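Undow 2.3
Grasp and motion planning for one arm or two
Made by Karkero

Overview | Requirements | Licensing | Release notes | Support

Undow is a planner that assumes the first plan will be wrong. You give it a robot model, a goal and whatever your perception stack believes about the room, and it gives you back a path, a grasp, and a short list of reasons to be suspicious of both. Most of our customers turn the list off in the first week and turn it back on in the second.

It runs as a single process next to your controller. There is a command line, a Python interface and a viewer. The viewer was written by people who plan arms for a living and it looks like it.

What it does

Undow plans for the hand first and the arm second. It proposes grasp poses, throws out the ones the arm can't reach, throws out the ones that would put an elbow through the furniture, and ranks what's left. Then it plans the approach in stages, and each stage can be replanned without starting over. If the target moves while the arm is on its way, you lose the last stage and keep the rest.

Thin objects get their own sampler. Rods, sticks, handles and cables are where general-purpose grasp samplers go to embarrass themselves, because a few millimeters of pose error is the whole width of the thing. Ours searches along the long axis and lets you say which stretch of it is off limits. You can also ask for a grasp near the end, and Undow will warn you about the torque and then do as it's told.

Views from a simulated house: the wrist, and the torso looking out at the bedroom.

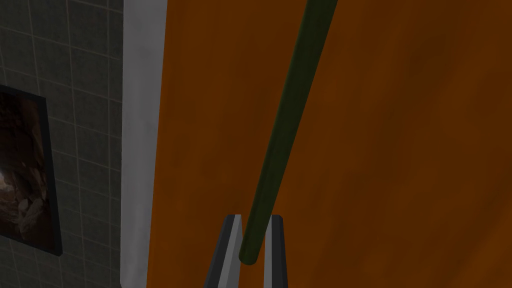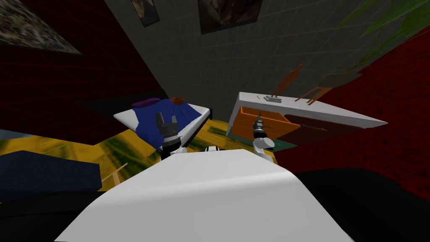

The sim bridge replays a logged run with any planner setting changed, so you can find out whether your new cost weights fixed the problem or moved it to another room. Every camera attached to the robot is logged on the same clock. Rooms can be shuffled too: wall textures, floor textures, furniture positions, open drawers. Ailbhe Fahy, who wrote the texture shuffler, has been asked to add a setting called "tasteful." It is on the list, some way down.

The staged planner

Stage one gets the hand into the neighborhood. Stage two lines it up. Stage three is the last few centimeters, and it runs from wrist camera data if you have it and from optimism if you don't. Each stage has its own speed limit, clearance and time budget. The default budget for a full replan is 90 milliseconds. You can raise it. Please don't set it to zero to see what happens; we've had the ticket, and what happens is nothing, very quickly.

Two arms

Both arms can be planned together or one after the other. Together is slower and finds things the other mode won't. Self-collision checking covers the arms, the torso, the grippers and anything either gripper is holding, provided you tell Undow that it's holding something. Forgetting to do that is the most common support question we get. Mayu Kobori answers those, and she'll ask to see your attach call before she says hello.

Requirements

Linux, 64-bit
Python 3.8 or later for the Python interface
12 GB of memory for the planner and viewer together
A robot description file with collision geometry that resembles the robot
A GPU is optional for planning and advisable for the sim bridge

Supported hands

Parallel two-finger grippers work out of the box. Anything with more fingers needs a hand file, and the Kalinowski hand file editor ships with every license. Suction is supported through the Sturnar add-on, sold separately, with its own manual and its own opinions about porous cardboard.

Known limits

Undow doesn't do perception. If your detector says the stick is inside the cabinet, Undow will tell you the stick is unreachable, and it will be right about that.

Soft things are planned as if they were hard. Blankets come out as lumpy boxes. You can mark an object as pushable, and the planner will then be less polite to it.

Mobile bases can be repositioned between plans but not during one. We're working on it.

Licensing

Single seat, lab (up to 14 seats) and site licenses are available. The trial is the full product and stops after 600 plans, failed ones included. Academic groups should write from their university address and mention which robot they have.

Release notes, 2.3 (2021-08-13)

Thin-object sampler no longer proposes the same grasp twice with the fingers swapped.
Viewer remembers window size.
Replay from logs recorded in July or earlier needs the convert tool, run once per log.
The error "goal unreachable (probably)" now reads "goal unreachable."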